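Lista de verificação de segurança da casa de férias Roussel, com os comentários de quem a percorreu

Comentários de Solange Gilbert, a pedido da família

Antes de mais, obrigada a todos os que responderam ao meu recado de março com as queixas, as dúvidas e até os desenhos (o da escada, da Faustine, ficou preso na porta do frigorífico e lá há de continuar). Juntei tudo à lista do ano passado, tirei o que já não fazia sentido e fui de sala em sala com o lápis atrás da orelha, como fazia a minha mãe. Quem alugar a casa este verão recebe uma cópia, por isso escrevi por extenso.

ENTRADA E ESCADA

1. Corrimão firme em todo o comprimento. Conforme.
Comentário: o suporte de cima já não abana. O Thierry Barbier trocou as buchas e ficou um trabalho muito asseado, mas peço que não se pendurem lá as mochilas molhadas, que a parede é velha e merece alguma consideração.

2. Tapete com base antiderrapante. A corrigir.
Comentário: a base está gasta nos cantos. Comprar outra da mesma medida, e não aproveitar a do quarto azul, que é mais curta!

3. Luz do patamar a funcionar, interruptor acessível em cima e em baixo. Conforme.

COZINHA

4. Mangueira do gás dentro do prazo. Conforme.
Comentário: vi a data impressa com a lanterna, deitada no chão, e levantar-me demorou mais do que a verificação. Ainda tem 3 anos pela frente.

5. Detetor de fumo testado. Conforme.
Comentário: carreguei no botão até apitar e o cão da vizinha respondeu. O aparelho é um Zedum, já com uns anos, mas ouve-se no jardim. Levar pilhas novas na próxima visita, mesmo que estas pareçam boas.

6. Manta ignífuga pendurada à vista. A corrigir.
Comentário: estava dentro do armário dos tachos, atrás da panela grande. Percebo que seja feia, mas é para estar ao lado da porta, à altura da mão. A Ludivine Baudry prometeu pôr um gancho.

7. Mesas e bancadas estáveis, sem arestas lascadas. Conforme.

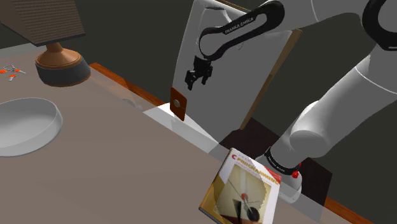 8. Produtos de limpeza fora do alcance das crianças. Conforme, com reserva.
Comentário: o armário alto tem fecho, e fecha bem, mas encontrei a garrafa do desentupidor Stomisach debaixo do lava-loiça, sem a tampa bem apertada. Já a mudei de sítio. Se alguém a usar, faça o favor de a devolver lá para cima na mesma hora, que os netos da Margaux andam numa idade em que abrem tudo.

9. Extintor com o ponteiro na zona verde e a cavilha no lugar. Conforme.
Comentário: pesa 4 quilos e a Faustine, que é miudinha, conseguiu tirá-lo do suporte sem ajuda. Fizemos a experiência duas vezes, a segunda só porque ela achou graça.

ELETRICIDADE E AQUECIMENTO

10. Disjuntor diferencial dispara ao carregar no botão de teste. Conforme.
Comentário: lembrem-se de acertar depois o relógio do forno, que fica a piscar e enerva toda a gente ao pequeno-almoço.

11. Extensões sem emendas e nunca ligadas umas às outras. A corrigir.
Comentário: encontrei duas em fila atrás do sofá, debaixo do tapete, a alimentar o aquecedor. Retirei-as eu mesma e peço desculpa a quem as pôs, que sei bem que foi por causa do frio. O aquecedor liga-se à parede e a mais lado nenhum.

12. Termoacumulador: temperatura e válvula. Por verificar.
Comentário: o técnico da Wolerura virá ver a válvula, e a deslocação custa cerca de 200 euros, que dividimos como de costume. Até lá, deixem o botão onde está.

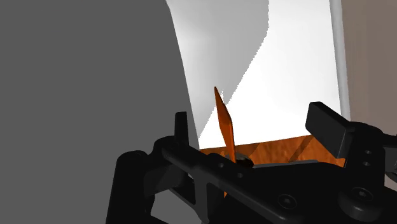
Roussel, 17 de abril

Voltei à casa com a Margaux Hamel para fechar os pontos que tinham ficado em aberto, e deixo aqui o resultado para não se perder em telefonemas.

Ponto 2: tapete da entrada com base nova, bem esticada. Fechado.

Ponto 6: a manta já está no gancho, ao lado da porta. Fechado, e obrigada, Ludivine.

Ponto 11: nenhuma extensão no chão. Fechado, mas volto a espreitar no outono!

Ponto 12: válvula substituída. A fatura tem o número 33 e está na gaveta das velas, dentro do envelope castanho. Fechado.

Fica por tratar apenas a dobradiça do portão do jardim, que range e prende os dedos a quem vai distraído. O Thierry leva a lima e o óleo quando for cortar a relva.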